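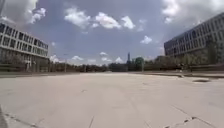
How do you draw a big open plaza so the ground doesn't look like blank paper?

Put the horizon in first, keep the ground lines few and light, and let the joints and cracks in the paving do the work of showing distance. Save your dark marks for the things standing along the edges.

That's the short version. The long version is what I've been teaching my Thursday sketch group, and since three of them asked me to write it down (hi Joelle, hi Deok-su, hi Vanderleia!), I'm writing it down.

Posted 2025-04-03

What you need

A soft pencil, something like a 2B. A kneaded eraser. A sketchbook that opens flat, and landscape format really does help for this one. A waterproof pen if you like ink. I also bring a little travel watercolor set, but you can stop at pencil and have a perfectly good page.

Oh, and a hat. Pale paving throws a lot of light back up at you, and white paper on top of that is brutal. I lasted twenty minutes the first time before I was squinting so hard I couldn't see my own lines.

Step 1: Find your eye level

Hold your pencil out flat in front of your eyes and look straight past it. Whatever it covers is your eye level, and on flat ground that's where the horizon belongs. In a plaza you usually can't see the real horizon because there are trees or buildings sitting on top of it, so people draw it too high, at the treetops. Look at the bottom of the tree line instead, and go a touch above that.

Draw it as one very light line right across the page. I put mine at the halfway point, which gives the ground the whole bottom half. Yes, they tell you never to split a page in half. Try it anyway! A plaza is mostly ground and it's nice to let it be.

Step 2: Block in the two sides

If you've got a building on each side, you've got a corridor, and corridors are the friendliest thing in perspective. Draw each building as a plain wedge. The roofline slopes down toward the horizon as it goes away from you, the base slopes up toward it, and if the walls are parallel, all of those lines are headed for the same spot. I mark that spot with a tiny x and erase it later.

Make the buildings different sizes if they are different sizes. I know that sounds silly, but my hand always wants to even them up, and a plaza with a long low side and a big heavy side is much more fun to look at than a matched pair.

No windows yet. I mean it, Iker.

Step 3: Stripes before windows

Modern office buildings with long pale bands and dark rows of windows look like a nightmare and they're a gift. Draw only the bands. Each one is a long skinny wedge aimed at your x. Shade the dark ones with the side of the pencil, all in one go, and then take the corner of your eraser and lift out a few thin uprights where the bays divide. Space them wide close to you and squeeze them together as they go back. After the first half dozen I stop counting and just suggest.

Leave the bottom of the wall loose if there are trees in front of it. A scribbly mass of leaves covers the part where wall meets ground, and that's the part I always get wrong.

Step 4: The ground

Okay, the scary bit. Slab joints follow the same rules as the buildings, so a joint running away from you climbs toward the horizon, and the gaps between the crosswise ones get tighter and tighter. Draw two or three near your feet, one in the middle, and quit. If you draw every joint you get graph paper (I have a page from my Dikberg trip that looks exactly like a bathroom floor).

Cracks are different, and I love them. A crack doesn't care about your vanishing point. It wanders. Press hard, then let up, then press again, and put in a chipped bit or two along the way. One long diagonal crack starting near a bottom corner will pull the eye straight into the page. A couple of shorter ones and some faint blotches are plenty after that.

Step 5: Give it something to measure by

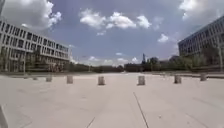 Short concrete bollards strung out across the middle of a plaza.

Bollards, lamp posts, benches, anything you know the size of. Posts are the easiest because they're nearly all the same height, so the little ones read as far away with no help from you.

Start with the closest one. Make a dot where it meets the paving, then draw it up. If you're standing and the post is knee high, its top comes roughly a third of the way from that dot to your horizon line. Now do the next one with its own dot and the same proportion. A post that's farther back has its dot higher up the page, so it comes out shorter all by itself. Magic!

Don't line them up too neatly. Keep them light on the sunny side, add a small shadow at the foot of each, and run the shadows all the same direction.

Step 6: Sky, and when to quit

On a day with scattered clouds I leave the clouds as bare paper and drop a watery blue around them, stronger at the top. The ground gets one very thin wash of warm gray, or nothing at all. Gil-soo likes to splatter a bit of the gray over the foreground with a toothbrush, and it does look great on old concrete. Cover the sky first, though.

Then put the pencil down for five minutes before you touch the windows again. Mine are usually done by that point.

Next time we're doing stairs. Bring a ruler if you must.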